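Small Business & Markets > Commodities and materials > Aluminium vs PET, anyone repricing yet?

kettlepoint
Joined July
Anyone here buying resin or can sheet in small volumes? Our Florkano quote came back at $3,351 a tonne landed, before the conversion fee. Last one had a 7 per cent surcharge on top and they wanted the deposit up front. Thinking of shelving the can line and staying in plastic til it settles. Talk me out of it.

dross_bucket
Depends what month that quote is priced off. If it's July you're paying for the panic. Ask them for the premium as its own line. They hate it but they'll do it.

kettlepoint
Priced off July yeah. Premium is buried in "logistics and other". Great.

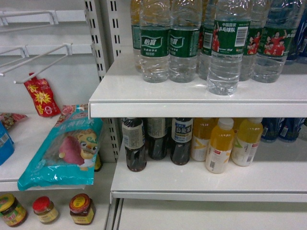

Small volume buyers always wear the premium, that's my whole gripe. Big bottlers hedge a year out, we get whatever's left. And the retail end doesn't budge. Clear plastic water bottles on a white metal shelf, green 怡宝 labels, same as any other water to most shoppers, and I'm meant to go in beside that in a can costing me twice the packaging? Can't see the margin.

saltbush77
Twice? Show your working. Can body plus end plus freight, less the scrap credit. Most people forget the scrap credit.

kettlepoint
No scrap credit. Too small, Zultum won't collect under 700 kilos.

saltbush77
Then store it. We sat on offcuts in the shed for two quarters and sold the lot in one go. Not glamourous but it paid the power bill.

mill_finish
Disagree with saltbush. Storing scrap is just a long metal position with no one watching it. If the price drops you've lost money AND floor space. Fine if you've got a shed. Kettlepoint rents, I think?

kettlepoint
Rent yep. By the metre.

saltbush77
Everything's a position mill. Buying resin in advance is a position too. PET follows oil and oil's hardly been calm.

mill_finish
Sure but resin lead time is short. You can be out of it in weeks. Can sheet you're locked in for months, plus minimum order. Different animal.

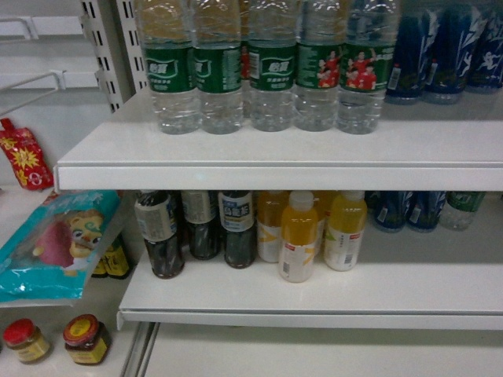

And the minimums are what kills small buyers, more than the spot price. Chou wanted a full container off us or no deal. Ended up splitting one with another mob, paperwork was a nightmare, wouldn't do it again without a proper written agreement on who eats the rejects.

dross_bucket
Did you try Derine? They were breaking pallets for people last time I asked. You pay up to 106 a tonne for the privledge though.

mill_finish
Didn't know they broke pallets. Would've taken that.

kettlepoint
106 is less than the deposit is costing me on the overdraft tbh. Will ring them in the morning.

saltbush77
Get it in writing how long the price holds. Ours was good til 5pm same day lol

dross_bucket
And check alloy and gauge match what your canner runs. Seen someone get a bargain their line couldn't take.

kettlepoint
Good point, will ask the canner first then. Still leaning plastic for this run. Mill, can you message me that agreement if you ever wrote one up?

mill_finish
Have a draft somewhere. Will dig it out tonight.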